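Upholstery Care, Week 2: Faux Leather Seats

Okay, so last week I went on forever about woven fabric, and I promised we'd get to the smooth stuff. Faux leather is my favorite to teach because you can practice at home with one chair and an old white cloth (white, please, so you can see what's coming off!).

Start in the middle of the seat and work out to the piping. Keep your free hand flat on something steady and don't scrub. I like small circles, then one long pass front to back.

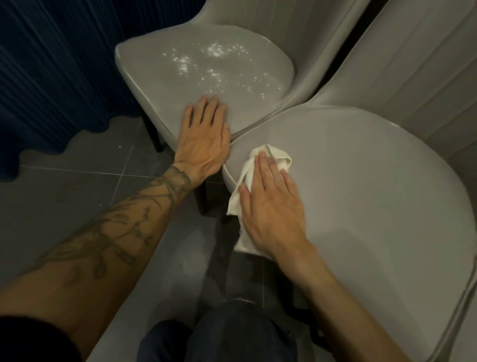 Piped edges and stitched channels take longer than the flat part, so leave yourself time. I fold the cloth over one fingertip and follow the seam all the way around. Go easy on the water there, it creeps into the stitching.

For next time, read the Cilthorpe handout, page 121, and bring a cloth you don't mind ruining.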